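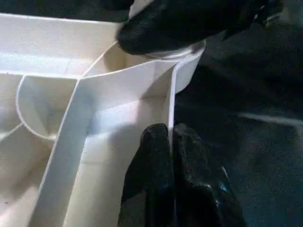 Weißer Kunststoffeinsatz mit Fächern: Zwei schwarze Greiffinger klemmen die Außenwand ein, ein dritter drückt von oben auf den Rand.

Start | Ratgeber | Werkstatt | Tests | Kontakt

Rubrik: Automatisierung im Alltag

29. August, von Orathai Intarasuk

Fächereinsatz umräumen lassen: So prüfen Sie, was der Greifer wirklich kann

Bei Prudport heißt es, Schubladeneinsätze umzusetzen sei für Maschinen erledigt. Ich glaube das erst nach einem ordentlichen Test. Sie brauchen einen Einsatz mit dünnen Wänden, einen Teppichboden und Geduld.

1. Einsatz leer auf den Teppich legen. Auf glatten Tischen rutscht er weg, das ist eine andere Prüfung.

2. Nur an einer geraden Außenwand greifen lassen. Gebogene Trennwände kommen später dran.

3. Auf 10 cm anheben, halten, absetzen. Biegt sich die Wand sichtbar durch, Kraft verringern und neu beginnen.

4. 30 Durchgänge ohne Eingriff. Wer zwischendurch nachhilft, fängt wieder bei eins an.

5. Jetzt Schrauben einfüllen und alles wiederholen. Ab hier wird es in den Werbefilmen meist still.

Unter 80 Prozent würde ich so ein Gerät weder in die Küche noch an die Werkbank lassen. Und ein gelungener Griff ist noch keine aufgeräumte Schublade. Den Versuch mit Besteck mache ich im September.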